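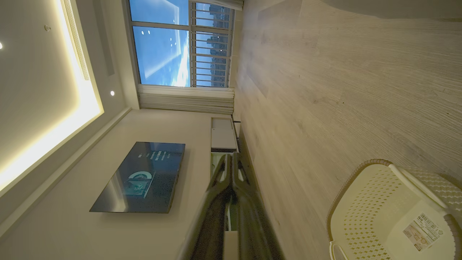 Brunedora House, Residents' Lounge Group
Minutes, 2023-04-24

Present: Maya Jaber (chair), Rasha Sabbagh, Fraser MacRitchie, Suha Boutros, and me, Raghda Darwish, taking notes again.
Apologies: none, full house!

1. Last minutes
Read and agreed. Fraser asked me to fix the spelling of his name, which I have now done (sorry, Fraser — capital R in the middle, I have it).

2. The lights
This took up the first chunk of the evening. Rasha likes having only the warm strip around the ceiling on when people are watching a movie, and would like the downlights off. Suha reads in the lounge most evenings and says the strip by itself is too dim for her, and I have to say I'm with Suha. We went back and forth for a while and then Maya suggested we split it by time: everything on until 8, strip only after that if there's a movie, and whoever is reading gets the say if there isn't one. All agreed. Rasha will write it up on a card for the wall by the switches.

Fraser also wants the downlight nearest the window looked at. He says it buzzes. I've never heard it but he sits closer than I do. He'll call Ochoa, who did the wiring, and ask what a visit costs before anybody books one.

3. Air vent
Suha wiped the louvers on the long vent with a damp cloth and a broom handle, and we all said thank you. She'd like it done every couple of months and would like it not to always be her. Maya will take the next turn. We need a proper step stool — the one in the hall closet wobbles. Rasha has one she can lend us for now.

4. Curtain
Long talk about this one. The off-white curtain hasn't been washed since we moved the furniture in, and Maya thinks it should come down before the summer. Fraser worried about it shrinking, which is fair, because his own did and he now has four inches of daylight at the bottom. I called Zilier (the cleaners by the post office) before the meeting and they quoted 25 dollars to wash and press it, ready in 3 days. That seemed good to all of us. Suha and I will take it down together and bring it over.

Rasha asked if we could swap it for something darker while we're at it, so the afternoon sun doesn't hit the TV. The rest of us like it pale. No change, but Rasha wanted it written down that she asked, so here it is!

5. Window and grille
The panes need doing on the inside. Fraser has offered, and he'll go over the white bars at the same time, as far as he can reach with the sponge on a stick. We talked about whether the grille could be painted another color and decided to leave it alone. Maya said she doesn't even notice it anymore when she's looking out at the city, and I think that's true for most of us.

6. TV and the low cabinet
The TV stays on the wall where it is. Maya had a note from apartment 313 asking for it to go higher so people at the back can see over heads, and we did talk it through properly, but it would mean new holes in the wall and filling the old ones, and then the paint wouldn't match. I'll write back nicely.

The white cabinet underneath is another matter. Suha would like a rule that nothing lives on top of it: no mugs, no mail, no chargers. Rasha thought one plant would be okay. We voted, 3 for keeping the top clear and 2 for the plant, so the plant lost. (I voted plant.)

Fraser will sort out what's inside. He has bought a set of Gedo storage boxes and plans to use one for board games, one for remotes and batteries, and one for the cables none of us can identify. If you think any of those are yours, please tell him before he starts throwing things out.

7. Floor
Maya reminded everybody to use a barely damp mop and to wring it out first. She also asked that whoever mops runs a cloth along the dark baseboard, which shows every bit of dust. Agreed, with a little groaning from Fraser.

8. Anything else
Suha brought date cookies. Rasha wants the recipe. We may do a movie night once the curtain is back up, and Maya is taking suggestions until then — under two hours, please.

To do
Rasha: card for the switches, lend step stool
Fraser: call Ochoa, clean window and bars, sort the cabinet
Maya: next turn on the vent, collect movie ideas
Suha and Raghda: curtain to Zilier
Raghda: reply to 313

Next meeting same time, same place. Suha to chair.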